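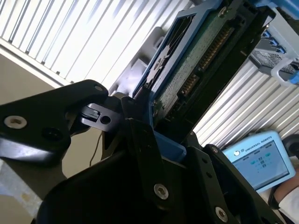
2018년 9월 29일

손잡이 필름 접착 시험, 두 번째 배치. 작성: 탁채원

시편 62개 부착 완료. Girnon 필름을 지름 다른 스테인리스 봉 2종에 감았음. 부착 전 이소프로필알코올로 닦고 실온에서 말림. 지난번처럼 물티슈로만 닦은 봉은 이번에 뺐다.

가는 봉 쪽은 겹침부가 계속 문제다. 필름 끝이 자기 자신 위에 올라가는 자리에서 모서리가 들린다. 겹침 폭을 8밀리로 늘린 시편은 아직 괜찮은데, 5밀리짜리는 다음 날 아침에 보니 절반쯤 떠 있었음. 손톱으로 눌러도 다시 올라온다. 굵은 봉은 5밀리도 문제없음.

마모 시험기는 2,000회로 설정. 극세사 천, 물만 적심, 하중은 6월 시험과 동일. 1,400회 근처에서 천이 말려 한 번 세우고 갈아 끼웠다. 그 시편은 번호 옆에 별표 해 두었으니 평균 낼 때 제외할 것. 인쇄된 무늬는 눈에 띄게 닳지 않았고, 광택만 가운데 쪽이 조금 죽었다. 광택계 값은 공용 폴더 표에 옮겼음.

세정제 쪽은 Sung 중성세제와 희석 락스 두 가지. 중성세제는 변화 없음. 락스는 담금 네 시간째부터 가장자리 접착제가 뿌옇게 변함. 닦아서 쓰는 정도로는 이렇게 오래 닿을 일이 없겠지만, 청소 담당이 분무하고 그대로 두는 건물도 있으니 사용 안내문에 한 줄 넣자고 해야겠다. 문구는 아직 못 정함.

오타비오 보르톨로티와 통화. Vekville 현장 화장실 문에 붙인 것은 아래쪽부터 들린다고 한다. 손이 주로 위에서 아래로 미끄러져 내려오니 그럴 만하다. 이음매를 문 쪽으로 돌려 붙였는지 물었더니 기억이 안 난다고 해서 사진을 보내 달라고 했음. 바깥쪽으로 왔다면 우리 시편 결과와 맞춰 볼 수 있다.

Tadeck 샘플 롤 도착. 이형지가 더 두꺼워서 떼기는 쉬운데 필름 자체가 뻣뻣하다. 가는 봉에는 어려울 듯. 재단만 해 두고 부착은 안 했음.

다음에 할 것
- 가는 봉에 겹침 6, 7밀리 추가
- 부착 후 24시간 두었다가 마모 걸기. 이번엔 두 시간 만에 건 것이 섞여 있음
- 드라이어로 겹침부만 데워 누르는 방법 시험. 온도 기록할 것
- 알코올 거의 다 씀, 주문
- 락스 시편은 버리지 말고 후드 안 왼쪽 선반에 그대로 둘 것. 일주일 뒤 다시 본다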